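Robot arm on the table setting line, what happens to our shifts?

mererid_l
I'm at the Marotel kitchen, 14 of us on days. Since March we rehearse everything in the simulator before the arm gets near a real table. My old job was laying out and clearing. Now I sit at a screen and watch an arm do a table with a bowl on it, over and over, and type notes when it goes wrong. My feet are grateful, I'll say that! But I miss talking to people, and three of the others on my shift feel the same.

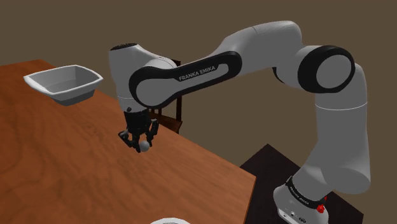

Llinos Hughes thinks you got the good end of it. Her words to me were that at Mnguni they brought in an arm and cut the evening crew's hours the same month, no retraining, no screen job, nothing.

skadodo_fan
Sorry but I don't buy the doom. We've had ours over a year and I still have the same hours. What changed is who gets asked. The setup guys want to know how I'd pick up a plate, which way I'd come at it, and for once I know more than they do.

mererid_l
Ok but do they pay you for that? We got the new duties and the old rate. I asked twice and got told it's "under review" (whatever that means). And half my notes are stuff like this, the fingers going down at the plate:

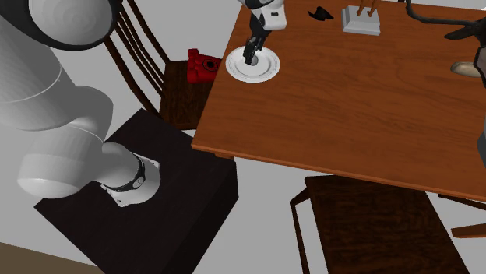
Gripper over the plate, sim view

skadodo_fan
No, same rate here too. Fair point.

zulum99
Get it in writing that the notes are part of your job. We did, and the raise came 3 months later. Small one, but still.

mererid_l
Thanks, asking again tomorrow before the 3 o'clock handover.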